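August 21, 2025
By Aleksi Hämäläinen

A few of you wrote in after the March issue asking what our handling rules look like now that the arm does the processor work on the old desktops. Fair question! Ivars Grigaitė and I spent most of the summer rewriting them, and the sheet is down to 13 lines (it used to be four pages, and I'm pretty sure I was the only one reading it).

The first rule is the one I'd fight for. Power cord out of the wall before the side panel comes off, and the arm stays on its slow setting any time the fingers are inside a case.

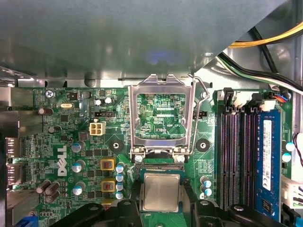 Second, grip the chip by its edges and keep everything away from the contacts in the socket. Ivars wanted a force limit written right into the sheet, and he got his way — you can't change it at the bench anymore, you have to ask one of us. I grumbled about that for a week and now I like it.

We also argued over who gets to hit pause. The answer is anybody in the room, no explanation needed, and you don't restart until the person who paused it says okay.
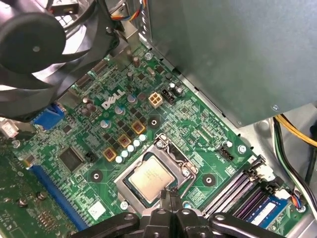 The part I'm still not happy with is the logging. Right now every stop goes into Plurna with a short note, and we have 67 of those notes, a lot of them just saying "stopped." Please write a full sentence, even a clumsy one! The folks at Reltico have asked to borrow our sheet, so if there's a line you hate, send it to me before I pass it along.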